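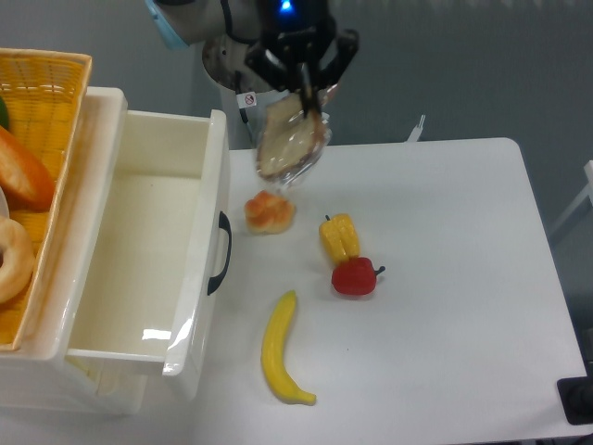

When I moved to Plerbridge, I did not know how to buy bread. In my grandmother's house we baked two times in a week, and the loaf lay on the board under a cloth until it was finished. Nobody put a slice into a plastic bag, one slice alone, with its pale crumb and its slightly browner crust behind the clear plastic. The first time I saw one I thought it was very sad. A small knotted roll, golden and glossy, I could understand much better. That is something a person shapes with the fingers, and I wanted to learn it.

So in December I signed up for an evening course with Vilém Hudec, who bakes for a small shop called Anidico. We were five in the group. I was the slowest. My English was still weak then, and baking words are difficult in any language: to proof, to score, to knock back. I wrote them in my notebook and next to each one I made a drawing. For "knock back" I drew a fist, and Vilém laughed at it for a long time, but in a kind way.

The knots were harder than I expected. You roll the dough into a rope, you make a loop, you pull one end through and hide the other below. My ropes became short again as soon as I let them go. Vilém told me to leave them under a towel for eight minutes and drink my tea. I am not a patient person and I did not like this advice, but after the tea the dough was soft and it did what I asked.

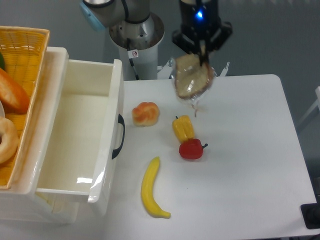

A single slice in its clear bag, over the white table.

At home I had a different problem, which was too much bread. I live alone, and the recipe gives two loaves. My neighbor Liam Phelan took one every week until his wife asked him to please stop. Then I began to cut the second loaf and freeze it, with every slice in its own bag. Yes, I know what I wrote in the beginning. My grandmother would not approve – she had no freezer, and she had seven people at the table.

Now I take out one slice in the evening and it is ready for breakfast. I toast it a little longer than fresh bread and eat it with butter and plum jam. The rye freezes better than the white. The knots I do not freeze, because they lose the shine, and I also never have any left.

Next month Vilém will teach a course about sourdough. I already bought a jar for the starter, and I am still looking for a good place for it in my kitchen, where the window does not close completely.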